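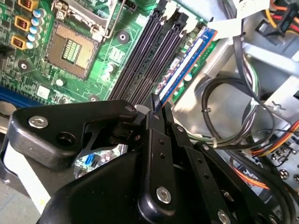

Photo: Henden

Looking after open bottles – quick tips

Whisky, rum, brandy, whatever's in the cupboard. Jotted down fast on a Tuesday night so excuse the order.

Stand them up. Always. Wine lies down, spirits don't. Strong alcohol on a cork all year and the cork goes to crumbs.

Tip the bottle for a few seconds every couple of months, then stand it back up. Keeps the cork from drying out.

Keep out of the sun. Windowsill looks lovely, the colour fades and so does the taste. Back of a cupboard is fine. Not the one over the cooker.

Cork snapped? Don't panic. Corkscrew in slowly, at a bit of an angle, ease it out. If it drops in, pour the lot through a coffee filter into a clean jug. Rinse the filter with hot water first or you get a papery taste.

Save old stoppers. I've 6 in a jam jar and one of them usually fits. Boil for 2 minutes, dry overnight, job done.

Bottle under a third full – drink it or move it to a smaller one. Air is what flattens it. Little glass bottles with screw caps are best, fill right up to the neck. Mine are Llanos ones, the lids are tight enough. Label them!! Masking tape and a biro. I had a rum and a brandy side by side all February and couldn't tell you which was wich.

Cream liqueurs are a different thing. Fridge once open, and go by what it says on the label. Same with vermouth, it's wine really, so fridge.

No decanters for long storage. Nice for a dinner, but the stoppers leak air. Old crystal may have lead in it too, so pour, serve, and put whats left back in the bottle.

Cloudy decanter: spoonful of uncooked rice, warm water, splash of white vinegar. Swirl, leave 30 minutes, swirl again. Rinse till the smell's gone. Dry upside down with a bit of kitchen roll pushed in the neck, not touching the bottom.

Sticky shelf rings – warm water and washing up liquid, leave the cloth sitting on it 5 minutes. Comes straight off. Don't scrape varnish with a knife, ask me how I know.

Wax tops: cut round under the lip with a small sharp knife, away from your hand. Bits go everywhere so do it over the sink.

More on glasses next time, mostly how to get lipstick off.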